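Search Search for: Submit

Hendosholm clinic moves infusion visits closer to home

Patients who need regular iron or antibiotic infusions can now get them at the Hendosholm outpatient clinic instead of the main hospital. The unit has 6 chairs and opens at 7 a.m. In its first year it handled 1,008 visits from 479 patients.

Scheduling runs on Gromivum, a booking system that matches chair time to the length of each drug order. Before the change, every visit was given the same block, and short infusions left chairs idle. Late starts fell by almost 143 over the year. Most of the remaining delays come from lab results that arrive after the patient does.

Orders are mixed at the hospital pharmacy and sent over twice a day. A second delivery run was added in November.

We use cookies to measure site traffic. Accept | Settings

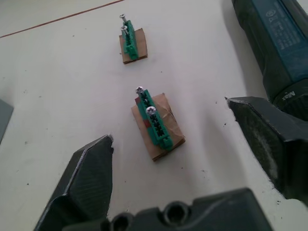 Patients on a new drug still have their first dose at the hospital, where they are watched for an hour afterward. Later doses may be booked at Hendosholm with a signed order.

Contact | Copyright Drivier Health Magazine | Back to top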